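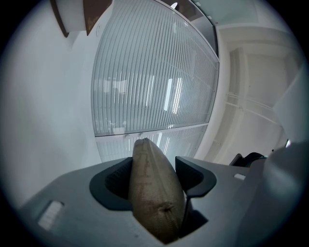
Orders & Delivery > Missing items

Ticket 2937 – Open
June 15, 2023

Hiya, me again! My Wesard order was meant to come in 2 parcels and only one's turned up at Skistow. The tracking page says both were delivered, but the second just sits on "processing" whenever I click it (I've tried my phone and the old laptop, same thing). I've cleared the cookies and logged out and in again, no joy. Your chat window kicked me off after 20 minutes too! I paid £39 for the lot, so could you send the rest or refund that bit? Either's fine by me. Ta very much!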